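From: Halima Bashir
To: boards list
Date: 27 May 2026
Subject: Re: Blue parts, white plates, and what to print next

Juraj Paulík wrote:

> I finished reprinting the plates over the weekend and I have two
> questions before I send the files to Rumport for the next batch.
>
> First, do we keep everything on one board? The Ovik version had the
> slots on one board and the round parts on another, and people
> complained about swapping them. I put it all on one for Haruna and
> now I hear it is crowded.
>
> Second, the color. I went with blue parts on white plates and a
> white board. I can get the same filament in orange or green, but
> if blue is fine I would sooner stay with it, I have 4 spools left.
>
> Also, is anyone still using the old gray table? The finish on it
> marks easily and I was thinking of putting a mat down.
>
> Juraj

Juraj, answers in order, then a few things you did not ask about.

One board. I know about the complaints but I have used both and I don't want to go back to two. With the Ovik set we lost time every time a board came off the table and the next one had to be lined up again, and the small parts went wherever they liked during the swap. If it feels crowded, the fix is spacing. The slotted plates could move outward a little, so that there is room for fingers on both sides of each slot. At the moment you can come at a slot comfortably from one side and the other side is a squeeze.

Blue is fine. Please don't buy orange. Blue on white is easy to pick out, and we already have a drawer of spares in that color. The only trouble I have had is with the smallest pegs. They are easy to overlook next to the bigger pieces, and if one rolls off onto the floor you can forget it. I would ask for twice as many pegs in the next batch and leave the other counts alone. Rumport used to have a minimum of 100 pieces on small parts, so check that before you promise anyone a quantity.

The pulley piece is good as it is. Having the shaft on top gives you something to hold, and I would like the same idea on a couple of the others if it doesn't mean redrawing them.

On the fit: the slots came out tighter than in your first set. I measured 11 of the loose parts with calipers on Monday and two were over. That may be the printer and not the drawing – could you check which machine they came off? I sanded those two and marked them on the underside with pencil. Please don't mix them in with the new batch, or we will be chasing the same thing again in June.

The gray table. Yes, we still use it and I would like to keep it bare. We tried a mat on the other table and the board slid around on it, because the mat itself slid. If the marks bother you, wipe it down with a barely damp cloth and leave it at that. The dark surface is useful too, as the edges of the white board show up well against it. Same for the black curtain behind. It could stand to be steamed one day, but the creases do no harm and I would not spend money on a new one.
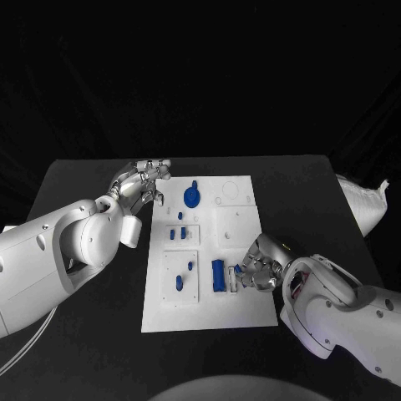
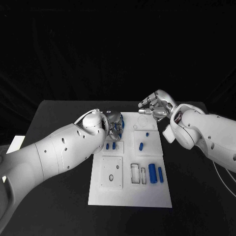
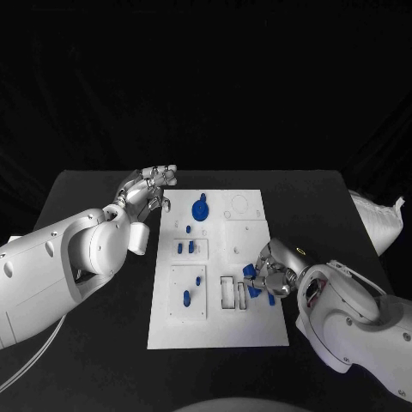
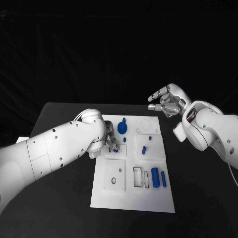 On storage, I still think the parts should travel in the flat boxes and not in bags. The last set went to Pladanance in bags and the corners of the white plates were chipped when it got there. A flat box takes the board and the plates together, with the blue parts in a smaller box on top. I have roughly a dozen of the flat ones under the bench. If you need some, tell me how many and I will put them aside before they get used for something else.

I would also like a sheet of paper in every box that says which part goes with which plate. I did one by hand for Haruna and it has coffee on it now. If you send me the current drawings I will redo it properly, with the parts at full size so that people can lay a piece on the paper and see whether it matches. It should fit on one side.

One more question, for anyone who has used the set: do you put the parts back in the same places at the end, or just clear everything into the box? I put them back, but it adds a few minutes and I am not sure it is worth doing. If most people clear them into the box, I will leave the starting positions off the sheet and just draw the finished board.

I am away Thursday and Friday, so don't wait for me on the filament. The spacing I would like to see before it goes out – a rough drawing is enough.

Halima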